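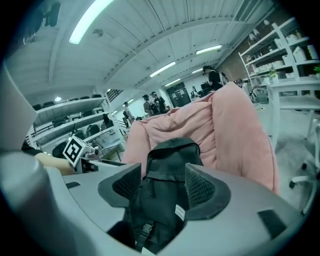
12th May
Posted by Fawzy, Rimdale robotics club

Ticket: marker cube tracking drops out on bag pick-ups, hand-held gripper

Status: mostly sorted, one bit still open

Hi all, I'm writing this one up in full as I promised the Prollstead lot I would, and they've got the same gripper kit as us so I expect they'll bump into it sooner or later (sorry in advance, it's long).

What we're trying to do: our entry for the Vadby student challenge is a soft luggage task. You take a backpack off a seat and put it on a shelf, first with the hand-held gripper so we've got demos to learn from, then with the arm doing it by itself. We want 100 clean demos before we train anything. Last night we had 44, and that's when I stopped and started this ticket.

What goes wrong: the position track is lovely while I walk up to the backpack, lovely while I line the fingers up either side of it, and then as I close and lift it jumps. On the plot it looks as though the gripper has teleported sideways and come back again. The worst recording had 2,311 frames in it and the jump was slap bang in the middle, so I couldn't even trim it off the end. Very annoying!

Things I tried, in the order I tried them:

1. Restarted everything. No change. I always start here and it almost never helps.

2. Swapped the battery and the cable. No change. The old cable is a bit loose at the plug though, so I've put tape on it and it's in the spares drawer if anyone's desperate.

3. Redid the camera calibration from scratch. The numbers came out a tiny bit better and the jump was still there. I've kept the new calibration anyway, please use that one and delete the February file from your laptops.

4. Lighting. I was convinced it was the tube lights, we had flicker trouble with those last term. I fixed the exposure by hand and did ten goes with it shorter and ten with it longer. Longer gave me blurry markers and a different set of problems, shorter was fine, and the jump turned up in both. So not the lights, or not mainly.

5. Held the gripper differently. Now we're getting somewhere! If I keep my wrist level the whole way through, no jump. If I roll my wrist to get the fingers down the sides of the bag (and with a fat bag you really do want to), the track goes at the same point every time.

So I sat down and stepped through a bad one frame by frame, and when the wrist rolls past a certain angle the tracker loses the face of the cube it was following and grabs the next face along. That would be fine if it knew where the next face was. I opened the layout file and one of the side faces was entered turned by 90 degrees. I'm fairly sure that was me, when we reprinted the markers and I stuck them back on in a hurry before the open evening – apologies to everyone who has sworn at this since.

Fix: corrected the rotation for that face in the layout file, saved it, reran the bad recordings through the tracker. The jump has gone from all but two of them. I didn't have to re-record, the raw video was fine all along, which cheered me up no end.

Still open: those two. In both of them my sleeve or arm gets between the cube and whatever is meant to be looking at it, so there's a real gap and no layout file will fix that. I've marked them as bad and left them out of the count. I'd like somebody else to have a go at picking up the bag from the other side of the seat and tell me if it's any easier on the arm, I'm left with a stiff shoulder after an evening of it.

A couple of small things while I'm here. Buckles and loose straps do catch on the finger pads now and then, so tuck them in before a take, or leave them loose but say so in the notes column. And please write down which bag you used! They're nearly all black and I can't tell them apart afterwards on the video.

I'll leave this ticket open until the Prollstead team have checked their own layout file. If yours was copied from ours, and I think it was, then it's got the same wrong face in it.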